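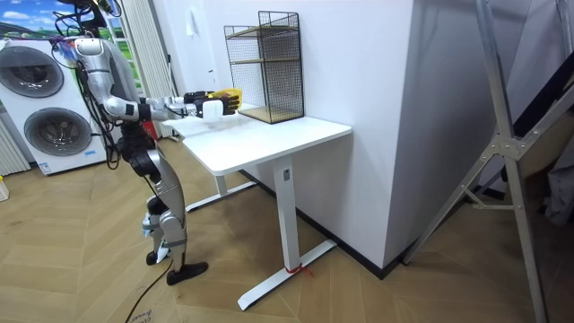 **Conow Home Robotics Club -- Guides and Reviews**

# Setting up a two-handed desk task with the Pivari trial pack

Written by Abdel Rahman, 02/04/2022

If you have borrowed the Pivari trial pack from the club shelf and you're wondering where on earth to begin, you're in good company. I spent most of my first evening with it reading the wrong manual (the one for the single-arm version, which comes in the same sleeve), and I'd love to spare you that. What follows is the order I do things in now, with some opinions about the pack mixed in as we go.

Pivari is a paid add-on from Nonar for humanoids that have two arms and fingered hands. You get the recording software, a set of starter tasks, and access to their help desk for the length of the trial, 14 days from the moment you enter the code. Don't enter the code until your room is ready! I lost two evenings of mine to moving furniture.

## Before you switch anything on

Pick a desk with a clear top and put the robot at one end of it, facing along the tabletop. Ours stands a short distance back from the end of a plain white desk, feet flat on the floor with one slightly ahead of the other and the knees a little bent. You want enough room that the arms can go straight out over the desktop at chest height without the legs getting anywhere near the desk foot. The manual suggests starting closer than that, and I really don't recommend it, at least until you've watched a few full runs.

Then look at your cables. Give them slack for the whole movement, and walk the route of anything that runs along the floor. I do this every single time, even when I've only gone to make tea and come back.

You'll also want:

- the robot's own stop control, in the hand of somebody who is watching
- a laptop with the Pivari recorder installed
- two small, light objects that won't mind being dropped
- a free area around the robot that everybody has agreed to stay out of

## Step 1: Load the starter profile

Open the recorder, choose **New task**, and pick profile 507 from the list. It's called "Bimanual, desk height" in the newer release and just has the number in the older one, so don't worry if your screen doesn't match mine. Connect to the robot and wait for both arms to show as ready. If one of them stays gray, close the recorder completely and open it again. Reconnecting from inside the menu has never done a thing for me.

## Step 2: Set the meeting point

The meeting point is the place in the air where the hands come together, and it's the part of the setup worth being fussy over. Send both arms out in front using the slow jog buttons, bring the hands close together in front of the desk, and then stop and walk around to look from the side. On the laptop it always looks as if there's more room between the fingers than there is.

When you're happy, press **Save point**. Back both arms off and let the software bring them in again by itself at the lowest speed. Do that 2 or 3 times before you put anything in the hands.

## Step 3: Choose what it's going to hold

For practice I like things that differ in shape and color, so a small yellow piece and a small white box are just right. With both near the hands at once, you can tell from across the room which is which, and when you look back through your recordings later you'll be grateful for that. Skip anything shiny to begin with, and please skip anything made of glass.

Set the grip strength low. The slider goes up to 100, and the starter profile puts it at 60, which I find much too eager for light objects. I begin at 20 and creep upward until the hand keeps its hold through the whole arm movement. A drop costs you nothing but a bit of bending down, whereas a crushed box means finding another box.

## Step 4: Record a run

Press **Record**, say out loud that you're starting (it sounds silly, but do it), and guide the arms through the movement. Try to keep a steady pace. If you hesitate halfway, the recorder saves the hesitation too, and the robot will pause there quite faithfully every time you play it back.

Save each run with a name you'll understand in a month. I have a folder from August full of files called "test new" and "test new new", and I still can't bring myself to open it.

## Step 5: Play it back slowly

Quarter speed first, hands empty. Then quarter speed with the objects, then half. I stay at half for nearly everything, and the pack's full speed setting is one I've used only with empty hands.

If the hands arrive at slightly different moments, open the timeline and drag the later arm's last marker to the left. Small nudges are plenty.

## Is the pack worth paying for?

I think so, if two-handed work is what you're after. The meeting point tool alone saved me a great deal of fiddling, and the help desk answered both of my questions kindly and in full sentences. The timeline is cramped on a small laptop, though, and the undo button only goes back one step -- a pity in a program where you're forever nudging things. Setup took me roughly an hour once I had the right manual, and most of that was Step 2.

For single-arm jobs I'd stick with the free recorder and put the money toward spare fingertips.

When you're done, park the arms, power down in the order printed inside the lid, and write your grip settings in the club notebook before the pack goes back on the shelf.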